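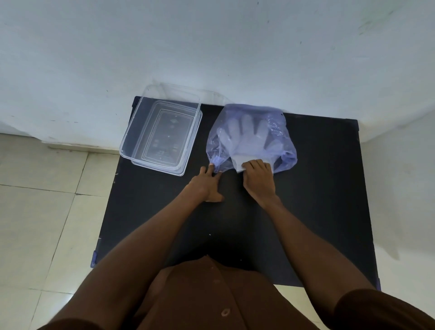 Judite Abreu has a rule for her demonstrators. Don't fix your mistakes too fast.

"If the bag slips, let it slip, then get it back," she says. "The recovery is the part we want. A perfect run teaches the model almost nothing about plastic."

Plastic is the problem. Thin film, shiny, see-through, never the same shape twice. Abreu's group at Dorik has spent since February on one question: can a two-armed robot learn bagging chores from people working with their own bare hands, filmed from head height, and no robot in the room? Glove into a bag, glove out of a bag, bag into a clear tub.

The short answer is partly. She is careful about it.

They collected 1,000 demonstrations and kept 312. The rest got thrown out by Ridwan Ngau, who wrote the filter and takes some heat for it. "People see that number and think the data was bad," he says. "It wasn't bad. Hands left the view, mostly. Or the person finished and forgot to stop." His filter looks for one thing, whether both hands can be tracked the whole time the film is being touched. Lose a hand for too long and the clip goes.

The surprise came in training. A policy trained on the 312 beat the one trained on the full set, and it wasn't close on the opening step, getting the bag mouth apart. Ngau reran it 4 times becuase he didn't believe it.

So what did the model pick up? Abreu thinks it's the off hand. "Everyone watches the hand doing the pushing. But the other one is doing half the job. It pins a corner. It keeps the film from running away." In the earlier scripted version both arms went for the opening. Bags traveled all over the table.

Fitriani Govindasamy ran the robot trials, 224 of them, and is the least impressed person I talked to. Black tabletop only, she points out. One style of bag. "Put it on a white table and I have no idea. I'd guess it gets worse. We haven't run it." She also wants the fingers of the glove tracked seperately, which nobody else seems eager to label.

And clear tubs are still a headache. Depth sensing reads right through the walls, so the arm goes for a rim in the wrong place. Their workaround for now is color video only, no depth at all. Slower. Works better.

Next up is different tables, then a second bag type, thicker. Abreu hopes to start Wednesday, if the arm is back from repair. Govindasamy says it won't be.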